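Home | Archive | Threads | Search
2 min read

Re: [quiet-weekends] what's everyone doing with the long one?

Pavithra Namboodiri wrote:
> We've got two whole days with no sport and no visitors, and I have
> no idea what to do with them. Last time I ended up cleaning the
> oven. Ideas please, and nothing that needs a booking!

Hi Pavithra and all,

Oh, I love a weekend at home in August! It's still dark when I get up, so I don't feel a bit guilty about going back to bed with toast and the crossword. My favourite thing lately is soup — a big pot of pumpkin, started before lunch and left alone while I potter about in my dressing gown.

Then there's the jigsaw. Vasanthi lent me one with a harbour on it, all grey water and grey sky, and I've been at it for 6 weekends. I've done the boats and one corner (the easy one). You're welcome to it after me if your neighbours don't mind some language.
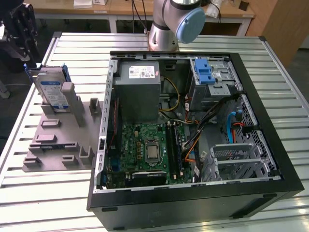 Evenings are for the armchair. I put my phone in the kitchen drawer at 8 and read until I nod off, usually with the lamp on and my glasses still on my nose. Samer says audiobooks are better for tired eyes, but I drop off in chapter two and never find my place again.

If you get restless, bake something and walk half of it over to a friend. My date loaf takes one bowl and travels well — I'll type up the recipe if anyone wants it.

Leave the oven alone this time!

Anoma

Recent in this list:
Slippers, round two
Books you gave up on
Vasanthi's lemon slice
Rainy day games for grown-ups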